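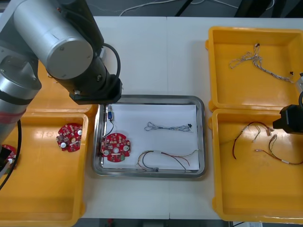

The sorting layer in Wellard needs another look before the July build goes out. Right now every drop from a raid lands in one shared stash, and players have to drag items out by hand. My proposal is four small bins around one central tray, laid out like the yellow ones on that white table, two on the left and two on the right. New drops land in the tray and players set a rule for each bin. Anything that doesn't match a rule stays in the tray until someone moves it.

Lertchai Ruangrit wrote:

> The stash cap is still 300 on the test server. Players in Bustembridge hit it in one evening and then lose whatever drops next. Can we raise it to 800 before July? Also, the sort button puts crafting parts in with quest items again. I thought this was fixed.

The sort button was fixed on the main branch, but the fix never got merged into the test build. I'll do that tonight.

On the cap, I don't want to go straight to 800. The server saves the whole stash each time a player changes zones, and saves already slow down at peak hours on Plamholm. With bins we could do 200 per bin, which gets us to the same total, and only save the bins that changed. The tray would keep its own cap of 300 so nothing changes for people who ignore the bins.

Two things I haven't worked out:

Guild stashes. They use the same code, but up to five people can have one open at once. I would leave them alone for this build.

Old characters. Everything they own should go in the tray on first login, with no rules set. Anyone from the Altıntaş beta who is still over the cap keeps their items but can't add more until they're under it.

If you have a test character with a full stash, please leave it logged out near the Bustembridge gate and send me the name. I need about five of them, mixed levels. Please don't clean them up first.

Replies to the list, not to me directly.

Filed under: Dev List > Inventory & Items
4 replies | 0 shares

We use cookies to keep you signed in to the archive. Accept | Settings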